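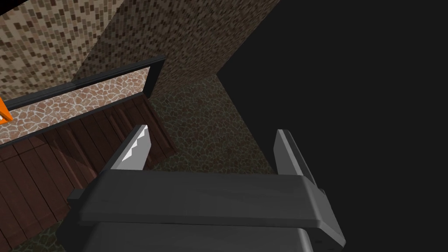 Ticket: Parallel gripper drops small objects after profile swap (Ultitz vs Gough, Lirkholm sim)

Status: Open, waiting on reply
Component: Gripper profiles / contact settings
Affects: both arms, worse on the right
Version: Lirkholm 4, stock household room

What I'm trying to do

Hi all! I'm on the manipulation side at Holthorpe and I've been comparing two gripper profiles in the same room before we commit to one for the spring work. One is the Ultitz parallel profile, the other is the Gough one. Same two-arm robot, same room, same cabinet with the orange top, same start file. The only thing I mean to change between runs is the gripper profile, and I'm pretty sure that's not the only thing changing.

The short version: with Ultitz loaded, the right gripper closes on the jewelry box lid, starts to lift, and then the lid slides out of the fingers like they've been buttered. With Gough loaded it holds, but the fingers take forever to settle and sometimes buzz against whatever they're holding. I'd like the grip of one and the quiet of the other, please.

What happens, step by step

1. Load the room with the Ultitz profile. Both grippers open on startup, fine.
2. Send the right arm to the pre-grasp pose next to the box. Fine, every time.
3. Close command. The fingers meet the lid and the contact flag comes on.
4. Lift by 30 mm. The lid slips somewhere on the way up and the flag flickers off and on, then off for good.
5. The controller still reports "holding" after the lid has dropped. This is the part that scares me more than the slipping does.

I ran the same list 22 times with each profile. Ultitz dropped it in most of them. Gough dropped it twice, both times right after a buzzing spell.

What I've tried so far

Contact stiffness. The Ultitz profile came in at 3000 and I had no idea whether that was high or low, so I halved it, then doubled it. Halving made the fingers sink into the lid a bit and the slip got slower (but it still slipped). Doubling made the lid hop out right away. I put it back.

Close speed. Slower closing helps a little. It also makes everything else take longer, and I don't want to fix a friction problem by tiptoeing up to it.

Pad friction. I set left and right pads to the same value in the profile file by hand, reloaded, and saw no change at all. None! So either the file isn't being read after the first load or the value gets overwritten later on. I lean toward overwritten, because when I typed nonsense into the field the loader did complain.

Swapping arms. I mirrored the task onto the left arm and went for the paddle on the other end of the cabinet. It's a clumsy thing to pick up anyway, so I don't put much weight on this one, but the left hand did hang on longer before letting go.

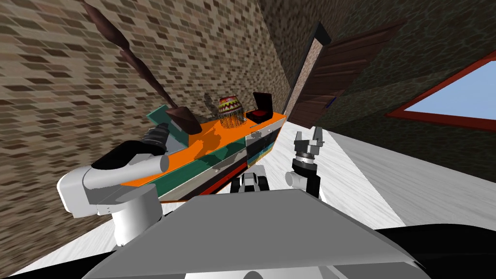

Right gripper open by the end of the cabinet, with the jewelry box and its raised lid on top.

After that I went poking in the pad setup, and I think I've got something. Go back to the close view of the fingers at the top of the ticket: the left pad has bright saw-tooth ridges along its inner edge, and on the right finger I can't make out any. It's seen more edge-on, so it could well be the angle and nothing else. But it made me open the profile and look, and the right finger's pad entry points at a different surface name than the left one does. The left says "ridge" and the right says "default". If "default" means plain smooth contact, then one finger is gripping and the other is basically a shelf, and that would fit the slipping perfectly.

I tried pointing both at "ridge". The loader takes it without a peep, and then the log prints the old name for the right finger anyway. Same smell as the friction value not sticking.

Gough profile notes

With Gough the surface names match on both fingers, so no mystery there. My complaints are smaller:

– The settle time after closing is long. I wait for the finger velocity to drop under the limit, and it hovers just above it.
– The buzz only shows up on hard contacts. On the round thing with the zigzag bands and the fringe I haven't heard (well, seen in the plot) any buzz so far.
– The hold report is right. When it drops something, it says so.

That last one matters a lot to me. I can tune a buzz away but I can't build anything on a gripper that swears it's holding a lid that isn't there.

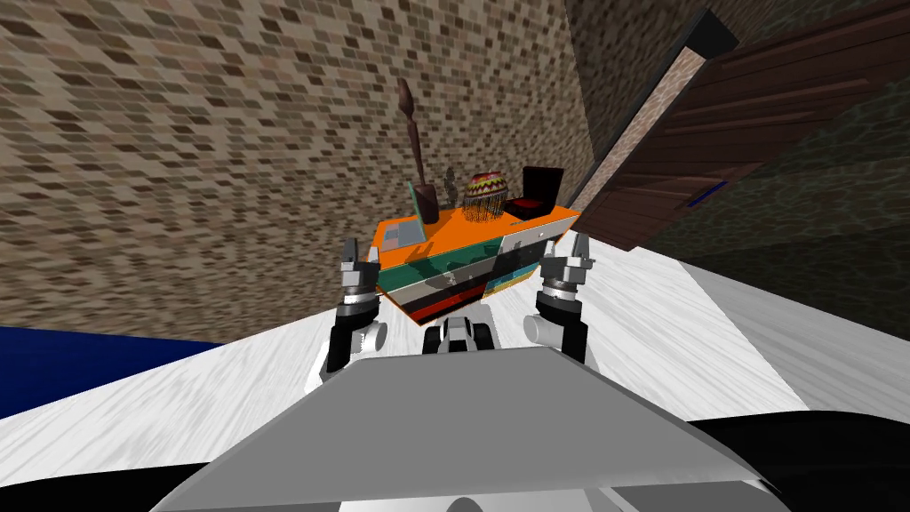
My start pose is the next suspect, and I went over it this afternoon. I'd been assuming the two arms began as a clean mirror of each other and never checked. The joint values say they do, to the last digit, for both profiles. I wouldn't trust the robot's own view for that check, by the way: in the one I saved here the right fingertips line up with the lower part of the orange top while the left gripper sits slightly lower, next to the teal and white stripes, and I spent a good half hour convinced the left shoulder was off before I printed the numbers. So the start pose is cleared, and please don't send me back to it.

Questions for whoever picks this up

Is the Ultitz profile supposed to have two different pad surfaces? If it is, I'd love to know what the smooth one is for.

When does Lirkholm read the pad values – at room load, at robot load, or at first contact? I've been reloading the robot only. If I need to reload the whole room each time, then half of what I wrote under friction is junk and I'll redo it.

Where does "holding" come from? I guessed it was finger width plus contact, but width alone would explain what I'm seeing, because the fingers stop at nearly the same width with the lid and without it. The lid is thin.

Can I use the Gough hold report with the Ultitz fingers? Both profiles list the same signal name, so it seems like it ought to work, but I haven't tried it and I'd rather hear a no from you than find out the hard way.

Update, 4:40 pm

Reloaded the full room instead of just the robot, with both pads set to "ridge". The log now prints "ridge" for both fingers! Four lifts, no drops. That's way too few to close the ticket, and the hold report is still wrong (I opened the fingers by hand in the middle of the last one and it went on saying "holding" for the whole move down). But the slipping looks like a reload problem on top of a bad default.

I'm leaving the full set of runs going on the Ultitz profile tonight with the room reload in the script, and I'll attach the logs in the morning. Please split the hold report into its own ticket if that's easier for you – I don't mind which one gets fixed first.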